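# In Praise of the Channel You Can't Control

My sister-in-law came to stay with us for two weeks last winter, and on her first night she sat down on our couch, picked up the remote, and asked what was on. I had no answer for her. I hadn't thought about what was "on" in years! I told her that everything was on, more or less, and that she could pick whatever she liked, and then the two of us spent the better part of an hour reading little blurbs about Danish detectives until she yawned and went up to bed without having watched a thing.

I've been chewing on that evening ever since, and I've come around to an opinion that I know makes me sound older than I am (though not by much). I think we gave up something good when we gave up the schedule, and I'd like some of it back.

Let me say first that I'm no enemy of streaming. I pay for Zenditz and I pay for Plutby, and my husband has Dalix for the cycling, and if you took any of them away I would grumble for a month. When my mother was ill I watched old comedies at three in the morning, whole seasons of them, and I was grateful for every one. There was no late movie waiting for me at that hour when I was young, only a test pattern and a hum. So I do know what we've gained, and I'm not asking anybody to give it back.

But choosing is work. It's small work, and pleasant enough when you have the energy for it, but most of us sit down in front of the television precisely when the energy has run out. We've been making decisions since breakfast, what to cook and which bill to pay and whether that noise in the car is the same noise as before, and then we sink into the cushions and are handed a wall with over 2,000 titles on it and told to enjoy ourselves. I once read the description of the same submarine movie on four different evenings. I still haven't seen it. I could probably recite it to you.

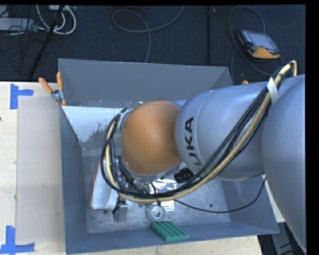
Growing up, we had one channel that came in well and another that came in if my brother stood near the window. On the good one there was a movie every week, chosen by some person at the station whose name I never learned, and we watched it, whatever it was. That's how I saw my first musical and my first samurai picture, and a very long one about a lighthouse that I complained through from start to finish and have thought of fondly ever since. I would never have picked any of them. A child of ten does not go looking for a lighthouse.

The services would tell you, I'm sure, that their suggestions do the same job. I don't find that they do. The suggestions know what I watched last, so they bring me more of it, a bit like a waiter who noticed I had the soup and now comes by every few minutes with another bowl. I watched one baking contest when I had the flu, and Plutby has been offering me cakes from that day to this.

My friend Vesela Shehu has gone further than I have. She bought an antenna, of all things, and she gets 39 channels with it, some of them very odd, and she tells me she hasn't been so happy with her television since the kids were small. She comes in halfway through a western and has no idea who anyone is, and she stays. "I just let it come to me," she said on the phone, and then had to hang up because her program was back from the commercial.

There's the company of it, too. When I worked at Thibodeau, in the front office, we all watched the same hospital drama on the same night, and the next morning you could hardly get to the coffee pot for people arguing about it. Nowadays I'll mention a show at lunch and someone will throw up her hands and cry, "Don't tell me, I'm only on the second one!" So we talk about the weather. I understand it, and I've thrown up my own hands plenty of times, but I do miss the arguing.

What I'd like is a simple thing, and I can't believe it would cost much. Give me a button that says "just play something," and let a real person with good taste, and maybe a slightly strange sense of humor, decide what it plays. Start it at eight o'clock for everyone. Don't let me skip ahead, and don't ask me if I'm still watching (I am, I'm only resting my eyes). If it's a lighthouse, let it be a lighthouse. I'd pay a little extra for that, and I'd be on the phone to my sister-in-law as soon as the credits rolled.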